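The grippers came out of my budget, so I get to complain about them

When Deisy Paucar asked me in May to put together an equipment list for the sorting project, I said it would take an afternoon. I have since learned what a spreadsheet looks like when it has 30 tabs, and that one of them can be called "final final cables" without anyone at Jostero raising an eyebrow.

The plan, as it was explained to me, was simple. We want an arm that can pick small fiddly things out of divided trays and put them somewhere else. Coffee sticks, sugar, the sort of stuff you find next to a hotel kettle. Before the arm can do it, a person has to do it, a lot, holding the same kind of gripper the arm will wear. So the first purchase is the hand-held pairs, and the arm can wait until next year's money shows up.

I liked this plan because it was cheap. Then I started getting quotes.

Drallano came in first and wanted us to buy the grippers as a bundle with a support contract, a carrying case and two days of training. I asked for the price without the training. The price without the training was the same. I asked what we would save by skipping the carrying case and got a very warm email about the carrying case.

Begay would sell us the grippers alone, which made me love them for most of a morning, right up until I reached the shipping line. 1751 dollars. I wrote back to ask if that was a typo and it was not, it was a crate. I am told it is a good crate. Nilton Valderrama, who has bought more lab gear than anyone else I know, said I should have asked about freight before I asked about anything else, and he said it in the tone of a man who once paid for a crate himself.

We went with Begay in the end, minus the crate. They had a cardboard option all along, on page 5 of the PDF.

Things I forgot to budget for, in the order in which I found out:

Cables. Each gripper has one, and whatever length you think is plenty, you want the next length up.

A table. I assumed we owned tables. We own desks, and they're full of people.

Trays. Deisy wanted one with compartments and a plain clear one to go with it, and she was right, but it was another line and another receipt.

The sachets themselves. Try submitting an expense for a pile of coffee sticks to a robotics account. I had to fill in a field called "asset category." I put "consumable," then spent ten minutes worrying that somebody would take it literally.
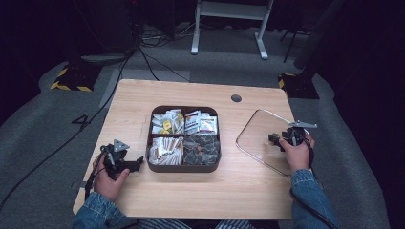

Spares are where I dug in. Jondholm makes replacement finger pads that supposedly fit, at less than half of what Begay charges, and I put two sets in the cart and then took them out again. Nilton says fit is a matter of opinion with third-party pads. Deisy says to buy one set and find out. I have moved it to next quarter, along with the arm, a second table and the better chair I keep sneaking into the list under "ergonomics."

If you're pricing something similar, my advice is to take the hardware number you started with and leave it alone, then open a separate sheet for everything that touches the hardware. Mine passed the first number in week two. I also now keep a line marked "stupid things," which is over 30 dollars already and so far consists mostly of tape.

The quote for the arm is sitting in my inbox. It has an attachment about crates.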